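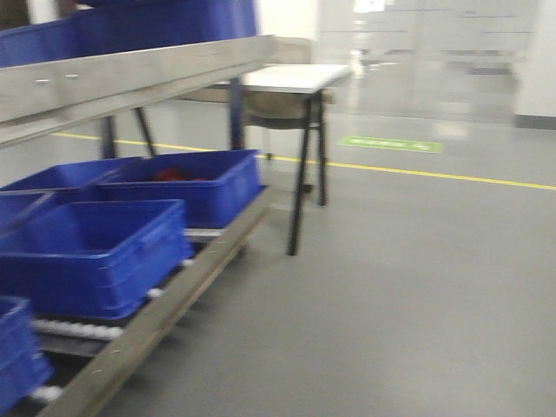 Hello! I work in a warehouse called Allberg, and I want to tell you what happened at my job when the robots came. If you have ever ordered a woolly hat or a board game and had it turn up at your door in a box, there was a warehouse in the middle of that story, and maybe somebody like me.

I am a picker. Not a nose picker (every class I visit makes that joke, and I laugh every time). A picker finds the things that people have ordered and gets them ready to be packed. Say you want a red scarf and a pair of socks. Somebody has to go and find one red scarf and one pair of socks among thousands and thousands of other things, and they must be the right size too!

How we used to do it

When I started, I had a trolley and a paper list. The list might say "row 71, shelf 4, one scarf", so off I went to row 71. Then it might say row 2, right back where I'd come from. Up and down, up and down, all day long. By teatime my feet felt like two hot potatoes. On a busy day in December I could walk far enough to get to my nan's house, and she lives two towns away.

I did like some of it. I knew every corner of that building. I knew which shelf had the jigsaws and which one always smelled of soap.

Then came the Skireso

The Skireso is what we call our robot system. It is really lots of machines that work together. There are 96 little flat robots, each one a bit like a big tea tray on wheels, and they carry bins full of things from the store to the place where the people stand. So now I stay put and the scarf comes to me. I still think that's brilliant.

A bin is just a strong plastic box with no lid. Why does everything go in bins? Well, think about how many shapes there are in your toy cupboard. A teddy is squashy, a ball rolls off, a kite has long tails that get stuck on everything. It's very hard to build a robot that can carry all of those. But if you put each thing in the same sort of bin, the robot only has to learn how to carry a bin. Clever, isn't it?

The bins slide along on rollers. Rollers are tubes that spin round, and they are such a simple idea that you can try it at home. Put a heavy book on the table and push it with one finger. Now lay some round pencils underneath it, side by side, and push again. Whoosh! If the rollers are on a slope, the bin can roll down all by itself and you don't need a motor at all. So part of our very modern robot warehouse runs on the same thing that makes you go down a slide.

What robots find easy and what they find hard

Robots are wonderful at remembering. Ask the Skireso where the blue mittens are and it knows straight away, even at five in the morning. They don't get sore feet either.

But soft things are tricky. A jumper never lies the same way twice. It flops, it folds over, a sleeve hangs out. You can look at a heap of cloth and see at once that it's a jumper, because you've been putting jumpers on since you were tiny. For a machine it's a real puzzle. There is a robot arm called Rustier in the far corner which is practising, and it is getting better, but I am still a lot quicker with a woolly hat.

Did anybody lose their job?

Children always ask me this, and it's a good question. We were worried, I can tell you. I was so worried that I didn't sleep well for a week. There were 189 of us at Allberg before, and there are fewer of us picking now. Nobody was sent away here, but when some people left or retired, their old jobs weren't given to anyone new. At other warehouses it has gone differently, and some people have had to look for other work.

There are some new jobs too. Eight of my friends learned to mend the robots at a firm called Bansal, and they came back with a certificate and very big toolboxes. One of them used to push the trolley next to mine!

My own job changed in smaller ways. My feet are much happier. My shoulders get a bit stiff from standing in one spot, so we swap places every hour or so. I also miss bumping into people in the rows and having a chat. We asked for a longer tea break all together to make up for that, and we got it.

And the rules are different. Some parts of the floor belong to the robots, and I can't just wander in there, even if I drop my pen. I have to press a button and wait until they have all stopped. I've lost three pens so far this March.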